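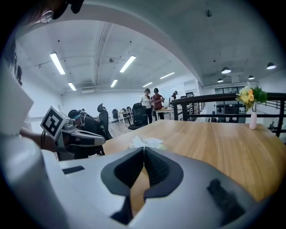 Page last changed: September

Workshop tips: Planning a purchase of hand-held grippers

These notes cover buying hand-held grippers for table work, in pairs, for a small workshop. They assume the robot arm comes later or is already on order. Prices vary too much to list. The order in which money gets committed does not.

Buy in pairs
One operator working two-handed needs 2 grippers of the same revision. Mixed revisions cause trouble with jaw pads and firmware. Ask the supplier to put the revision on the quote. Botovis does this if asked; Jaltell prints it on the delivery note only, so get it by email first.

Jaw pads
Pads are a consumable and belong under running costs. Ridged pads hold paper and tissue better than smooth ones but pick up lint. Clean with a dry brush. Order spare pads with the first delivery, as a separate order pays carriage again. Faisal Durrani keeps a log of pad changes by serial number and sets the next year's figure from it.

Markers
A printed marker fixed on top of the gripper must stay flat and clean. Matt card is preferable to gloss under strip lighting. Keep the print file with the purchase records, including the size it was printed at.

Table and lighting
Measure the table before ordering anything that clamps to it. A plain wooden top is adequate. Check the ceiling lights at the hour the work will be done; at the Drustville unit the readings at 4 pm were well below those at noon. Budget for lamps if the far end of the table is dim.

Cables
Allow for floor covers wherever a lead crosses a route used by office chairs. Castors damage thin cable. Measure the run along the wall, add a fifth, and buy one length. Extension leads joined end to end are not acceptable.

Sample budget lines
Grippers, pair: get quotes from at least two firms.
Spare jaw pads: 11 sets.
Cable covers and ties: 604, last year's spend at Drustville, delivery included.
Contingency: 1,000, held by Zsolt Kun and released on written request.

Delivery
Inspect the housing and the jaw travel before signing. Hairline cracks near the slots in the casing should be photographed and reported the same day. Keep the inserts from the box for returns. Grímsdóttir will not accept a return without them.

Corrections to Arif Sikder.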